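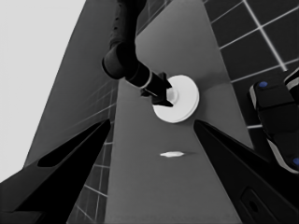

**When will the old bell at Eynon ring again?**

In November, once it has a new clapper and fittings and has been hung on a new frame. Until then the church clock will keep time without striking.

*August 31, 2025*

The oldest bell in the tower at Eynon has been lowered to the ground for repair. The work took most of a morning. The bell, which carries the date 1592 on its shoulder, came down through two trapdoors on a chain hoist and was taken away by lorry to the Vulik workshop, where it will stay for the next few weeks.

It is the smallest of the three bells in the tower and the one that strikes the hours. The other two are later and are rung by rope before services. They will remain in place, but they can't be used while the frame around them is being rebuilt, so there will be no ringing of any kind from the tower during the work. Services are going ahead at their normal times.

The trouble was found last winter, when Meinir Hughes, the tower captain, went up to grease the bearings and saw that one of the main oak beams had gone soft at the wall end. Water had been getting in behind a slipped piece of leadwork on the west side. An inspection in the spring showed rot in a second beam, and heavy wear inside the bell itself, where the clapper has been hitting the same two spots for a very long time.

"We stopped ringing that same week," she said. "The clock carried on striking for a while after that, on a lighter hammer, but the advice was to turn it off. You could feel the beam move if you put your hand on it."

The bell will be turned by a quarter when it is hung again, so that the clapper meets metal that hasn't been worn. This is a common repair for old bells and doesn't change the note. There is no crack. The workshop will also clean out an old iron staple which was cast into the crown and has started to rust. Rust of that kind swells, and if left alone it can split a bell from the inside.

Normunds Zariņš, who is in charge of the job at Vulik, said the casting was rough by later standards but sound. "The lettering is uneven and one of the numbers is a little crooked - the 5 leans over. We won't touch any of that. The outside is only going to be brushed and washed."

Carpentry in the tower has gone to Guline, a firm of joiners which worked on the church roof some years ago. Two of the four main beams are being replaced in green oak. The others will have new ends let in where they meet the wall. Prys Rees, the foreman, said the hardest part would be getting the timber up. The stair is too tight for anything longer than a broom handle, and the beams will have to go up the outside of the tower and in through the louvres on the north face.

For that reason the lane on the north side, between the church gate and the old school, will be closed to cars for 7 days while the lifting is done. The dates will be put up at both ends of the lane and in the shop window. People on foot will still be able to get through, and the path to the allotments isn't affected. Drivers should go round by Prurka, where the parking bays opposite the chapel will be kept clear to let the bus turn.

The money has come from a legacy, a grant and local collections. The last of the gap was closed in July by the sale of a strip of glebe land behind the car park. The leadwork was mended first, in the dry spell in June, and paid for separately.

Not everybody in the village was in favour of starting the hour strike again. At the open meeting in the spring a few people who live close to the tower said they had slept better since it stopped. It has been agreed that the strike will be switched off between eleven at night and seven in the morning, using a small motor fitted to the clock. Before this it ran day and night.

Ishbel Purves, whose house faces the tower, was one of those who asked for the change. "I don't mind it in the day at all. I've missed it, to tell the truth, I keep being late for things. It was three in the morning I minded."

While the bell chamber is empty, the floor is being cleared. Jackdaws had filled one corner with sticks to the height of the sill, and 19 sacks have been carried down so far. Under the sticks were part of an old wooden ladder and a slate with sums on it, which has gone to the county record office to be looked at. New mesh will be fixed behind the louvres before the birds begin nesting again.

Visitors to the church should use the south door for now. The ringing room is shut, and the tower won't be open on the heritage weekend this year as it normally is. The tower's history, written by Emrys Pumphrey and last printed 20 years ago, is being brought up to date with drawings of the new frame. Copies of the old edition are still on the table by the font.

Anyone who would like to learn to ring once the bells are back can leave their name with Meinir Hughes or write it on the sheet in the porch. No experience is needed, but learners under twelve must have an adult with them. Practices will be held in the early evening and will finish by half past eight.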